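Against the packing list

I have been reading packing advice for years, mostly against my will. It comes up when you search for train times. It comes up when you search for the weather. My sister forwards it. And I have come to the view that most of it is written by people who would like you to buy a set of little bags.

I should say where I stand. I travel for work six times a year, give or take a canceled conference, and I travel for myself when I can afford to, and in between I unpack badly. I have no system. I've tried to have one. What follows is mostly complaint, with a few things I've come to believe in spite of myself.

Start with the list. Every packing article has one, and every list is too long, because the writer is afraid of a comment from someone saying you forgot the sewing kit. So the sewing kit goes in. So does the doorstop, the clothesline, the universal sink plug. I packed a universal sink plug for two years. The sinks I met had plugs. The one that didn't was in a guesthouse outside Klinhom, and the drain there was the size of a saucer, and my universal plug went down it like a coin.

The list also assumes a traveler who doesn't exist. This person will go to a formal dinner, climb something, swim, attend a meeting and be rained on, all inside a week. I've never had that week. My weeks away are meetings or they are walking, and if they are meetings I wear the same two jackets, and if they are walking nobody cares what I wear. The formal dinner has happened once. I borrowed a tie.

Then there is rolling versus folding. I was told by a man on a train, with real heat, that rolling saves a third of the space. A third of what? Cloth is cloth. If you squash it, it gets smaller, and it doesn't matter what shape it was when you squashed it. I did try this at home, folding the same shirts and then rolling them, and the lid closed about as easily both ways. I'll grant that rolled shirts are easier to find. They also come out with creases in odd diagonal directions, so that you look like you slept in a hammock.

The little bags, then. Packing cubes. I own a set from Undisik, bought in a weak moment, and I went through the usual phase of telling other people about them. They're fine. They are bags. What they do is let you see that you have brought too many socks, and then you bring the socks anyway, in a bag. The claim I object to is that they make more room. You have added cloth and zippers to a box full of cloth. The ones with a second zipper to squeeze things down do work, up to a point, and that point is the weight limit, because now you can fit in more than you can lift.

Weight is the thing the articles skip. They all talk about space. I've had a case with plenty of room left in it turned away at the counter for being over, and stood there moving books into my coat. Books are the problem. Nobody writing these articles seems to read anything on paper. Shoes are the other problem, and the advice on shoes is always to wear the heaviest pair on the plane, which is good advice if you've never had to take boots off in a security line with people sighing behind you.

Liquids are where the advice gets truly strange. There is a whole trade in empty bottles. You buy the bottle, and then you pour your own shampoo into it from a bigger bottle, over the sink, and half goes on your wrist, and you write SHAMPOO on it with a pen that washes off. By the second trip you have three bottles of something white and you're guessing. I washed my hair with sunscreen in Parno. It took most of the week to get it out. Since then I buy a small tube of whatever it is and leave it in the packaging the maker put it in, with the name on the side, and I put up with paying more for less.

As for leaks, everyone has a trick. Plastic wrap under the cap is the popular one. I did that for a while, and what I had at the other end was a leak with plastic wrap in it. Squeeze out the air, say some. Keep everything upright, say others, as if the people who throw bags onto the belt will be looking for the top. My own practice is to assume something will burst and to ask what it will burst on. Toothpaste goes in a bag with things that can be rinsed. It doesn't go near the jacket. That is the whole method, and it has cost me nothing.

Now hard cases against soft ones, which people treat like a question of religion. I was a soft bag person for a long time. Soft bags give a little, they go under seats, they have pockets on the outside that you can get at without laying your underwear out on the floor of a station. Hard cases open like a clam and need twice the floor. In a small hotel room you have to choose between opening the case and opening the bathroom door. And the advice writers never mention the wheels, which is odd, as the wheels are what fail. The shell will outlive you. The wheel will go on a curb outside Prureden at eleven at night, and after that you are dragging a box.

Still, I changed over, and I can't give a principled account of why. A soft bag of mine sat in the rain on the tarmac — I watched it from the window, there was nothing to be done — and everything in the top half was damp for two days. I was cross enough to go out and spend money. I don't claim it was reasoned. Had the weather been better I would still be arguing for canvas.

What I will say for dividers and mesh and the various flaps that come built into cases these days is that I use perhaps one of them. The others I forget until I get home, and then months later I find a receipt, or a tea bag. I once lost a spare key for an entire winter inside a zipped pocket I didn't know was there. More compartments means more places to have to look. A designer somewhere believes they're helping me, and I'd like to see the inside of that designer's own bag.

The strongest claim in all this writing is that you can go anywhere with only a small carry-on, and that you'll be freer for it. I've done it. I did it for a walking trip and it was very good. I also did it for a work trip in winter, and I spent one evening washing a shirt in a basin and the next morning wearing it slightly wet to a meeting, and I did not feel free. It depends on laundry, which means it depends on time, which means it suits people who are on vacation or who are paid to travel and write about it. Some of those people are writing from a place where it is always warm. I've noticed that the one-bag photos never have a sweater in them.

There's money in it too, and I don't think it's cynical to say so. A post that told you to use the bag you have, and take out the second pair of pants, would be one line long and would sell nothing. So you get 3,000 words and a row of links. I looked at one last week where every item on the list, down to the pen, could be bought from the page. I don't know that the writer had ever used that pen. I'd bet against it.

My actual habits, for whatever they're worth, which may be nothing. I pack the night before, too late. I put in the things I'd be sorry to have to buy again, meaning medicine, glasses and a charger. Then clothes for half the days, and I wear them twice. Then I go to bed, and in the morning I add something foolish, usually a book. I've never once come home having used everything, and I've never been stuck for anything that a corner store couldn't fix, apart from the tie.

I wrote most of this back in April after a bad flight, then left it alone, and I've found very little to soften. I did take out a paragraph about neck pillows. I felt too strongly about neck pillows. I'm away again soon, with the hard case, and the shampoo will be labeled.

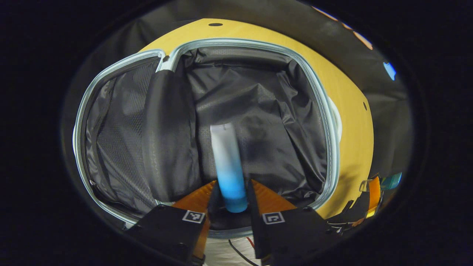

Chiharu Sasaki: I agree on the bottles but you're wrong about rolling. It isn't meant to save space in a full case, it's for filling the gaps around shoes, and you can't do that with a folded shirt. Also please put the neck pillow paragraph back.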